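From: Nima Sharifi
To: Dedano workshop list
Subject: Re: [dedano] Arm build – where are we up to?

Hi everyone,

Sorry for the slow reply, I had half of this typed up before Saturday's session and then talked to most of you in person, which rather took the wind out of it. But a few people on the list couldn't make it, so I'll answer the questions properly and in one place.

On Thursday evening Rahimi wrote:

> Hi Nima, I've been reading the thread with interest but I've lost
> track of which arm we're talking about. Is this the Flillska design
> with the long upper link, or the shorter one you had in pieces at
> the last open night? Also:
>
> 1. Did you ever get to the bottom of the wobble when it's
> stretched right out?
> 2. What are you doing for the cables? Mine keep catching on
> the elbow.
> 3. How are you checking that it goes where you tell it to?
>
> I've got the parts printed in grey and all the motors sitting in
> a biscuit tin, so I'm keen to make a start before I lose a screw.
>
> Cheers, Rahimi

It's the Flillska one, yes, with the long link. The shorter arm is back in its box and I'm afraid it's going to stay there until I've got some bench space at home again. I did enjoy building it, but the reach was never going to be enough for what I wanted, and I'd rather get one arm behaving nicely than have two that both sulk.

I'll take your questions in order, with apologies in advance because I do go on a bit.

1. The wobble

Mostly sorted. I spent two evenings convinced that it was the printed joint at the elbow, and reprinted the thing with more walls, which made a lovely solid part and no difference whatsoever. The trouble was further down. The arm was fixed to its block with two screws, and when everything was stretched out the mount was lifting very slightly on one side. You could feel it with a fingertip if you pushed gently on the far end. I've put in two more screws and a thin washer under the back corner, and it's a great deal better. There's still a little bit of give if you stop it suddenly, so I've slowed down the ends of the moves as well. If you're starting fresh, do the base before anything else, and do it properly – I know it's the dull part!

Please don't copy my first lot of screws either. They were too short, and I only used them because they were in the drawer.

2. Cables

I wish I had a neat answer for you. What I've settled on for now is leaving a generous loop at each joint and letting it stand well clear, then moving the arm slowly by hand through everything it can reach (power off, of course) and watching where the loops go. It looks like a dropped plate of noodles, but it hasn't snagged since I lengthened them. Mine caught at the elbow too, back when I had everything cinched down tight with zip ties and was feeling very proud of how tidy it looked.

Do label both ends of every lead while you can still get at them. I used masking tape and a pencil, and half of it has already rubbed off, so if anybody has a proper label maker they'd be willing to bring along, I'd be very grateful and there'd be cake in it.

The Prondari sketch that reads the positions back is in the shared folder. The numbers run from zero up to 1,000 on each joint, and my elbow sits at 713 when the arm is in its rest position. Yours will be different depending on how you put the horn on, so write your own down somewhere safe and don't paste mine in. I mention it only because I pasted in somebody else's once and the arm went for my tea.

3. Checking where it goes

This is the bit I'm happiest with, and it's about as low-tech as it gets. I fold a big sheet of white paper down the middle, open it out again, and lay it on the table with the crease as my centre line. Then I mark little dots in pencil, in rows on both sides, and send the arm out to them one after another. I've got roughly 40 targets in the current list, though I usually get bored and do half of them.

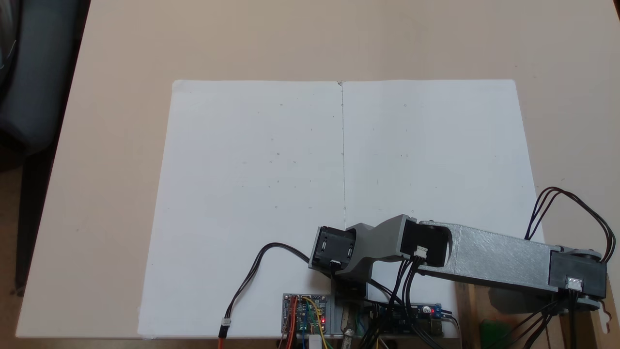
4. Things I'd love a hand with

A second pair of eyes on the power side, for one. I'm feeding the motors separately from the boards and I think I've joined the grounds correctly, but I'd feel better if somebody who does this for a living had a look before I add a gripper and a bit more weight out at the end.

The other thing is a decent way of holding the paper still. Tape works, but it lifts the corners when I peel it off and then the sheet won't sit flat for the next go. I did wonder about a sheet of thin steel underneath and some fridge magnets, if anyone has an offcut lying about.

Rahimi, bring your biscuit tin next time and we can do your base together. I'll be there from half past six, and I'll have the spare washers with me.

Warmly,
Nima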